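Unit 4: Three-phase supply and phase sequence

A balanced three-phase supply has three voltages of equal magnitude, displaced from each other by 120 degrees. In a star connection the line voltage is root three times the phase voltage, and line and phase currents are equal. In delta the reverse applies.

Real power is P = √3 × V × I × cos φ, using line values. Apparent power S is the same expression without the power factor. Students often mix line and phase quantities here, so label every value.

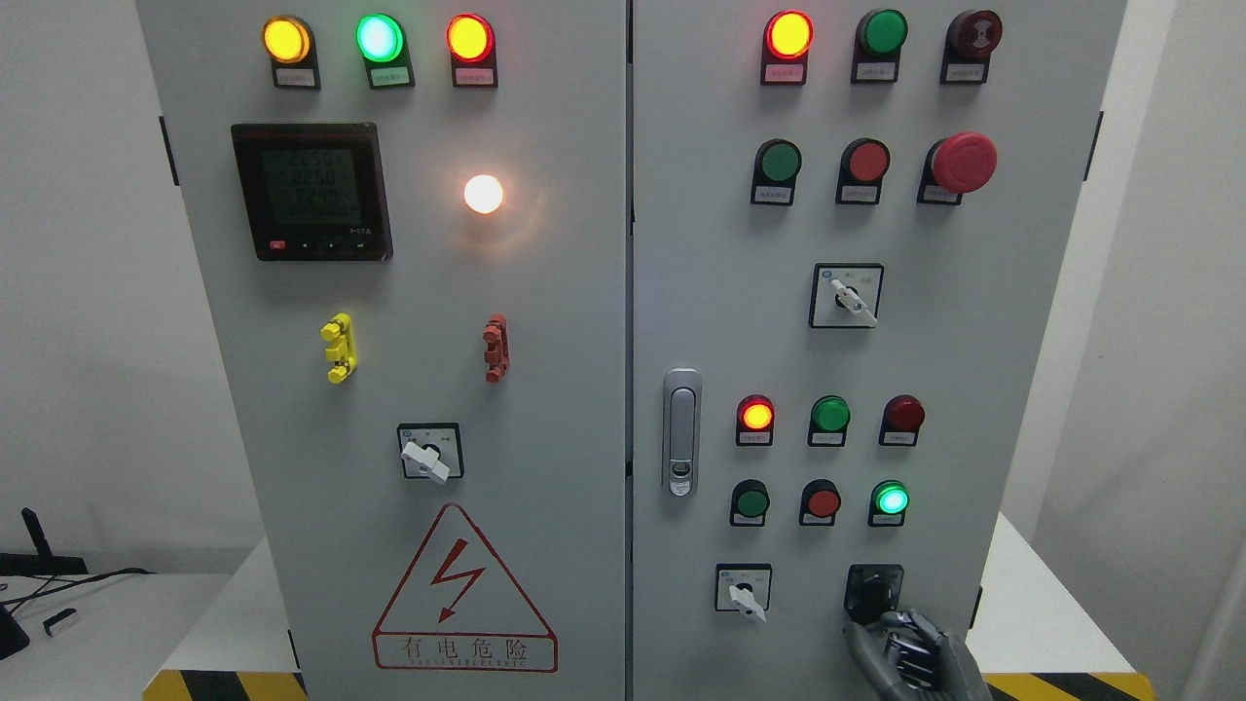 Phase sequence sets the direction of rotation of an induction motor. Swapping any two lines reverses it. Swapping all three in cyclic order changes nothing.

Worked problem. A balanced load draws 3390 W and has an apparent power of 3655 VA. Find the power factor.
cos φ = 3390 / 3655 = 0.927

Tutorial problem. A second load draws 682 W from a supply rated at 1000 VA. Find the power factor at full rated load and sketch the power triangle. Colour the reactive component.

Reading: Griffiths, course notes, section on star and delta loads.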